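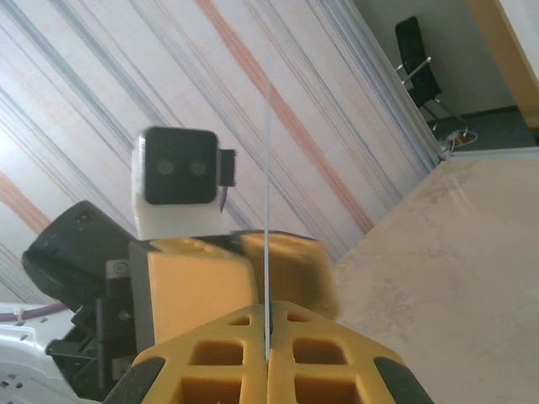
Trevor Penner wrote in to say that my last post on buffer sizes was wrong, and that his delay at 80 samples was worse than mine at twice that. He is half right. The buffer figure in the audio panel is only one part of the delay, and I had left out what the plug-ins add on top.

So I spent an evening measuring it properly. The method is dull: send a click out of output 2, run a short cable back into input 2, record it, and count the samples between the click on the timeline and the click on the new track. Turn off the driver's recording offset first, or the figure will be flattering and useless.

With an empty project in Jastach the round trip came to 450 samples. I then put the Segura limiter on the track with monitoring on, look-ahead at its default, and measured again: 846. The buffer setting had not changed. The host shifts everything else to match on playback, so a finished mix sounds fine, but a singer listening through the track hears the full delay.

The Prenham reverb added nothing I could measure. Its linear-phase filter did, so I leave that switched off until mixing.

Trevor also asked whether freezing the track helps. For playback, yes, as the load on the processor drops and a smaller buffer becomes usable. For the track being recorded, no – it has to stay live.

My template now has the limiter on the master bus, bypassed, with a note in the track comments to switch it on after recording. I still have to repeat the test at the higher sample rate, where I expect the count to change and the filter to behave differently.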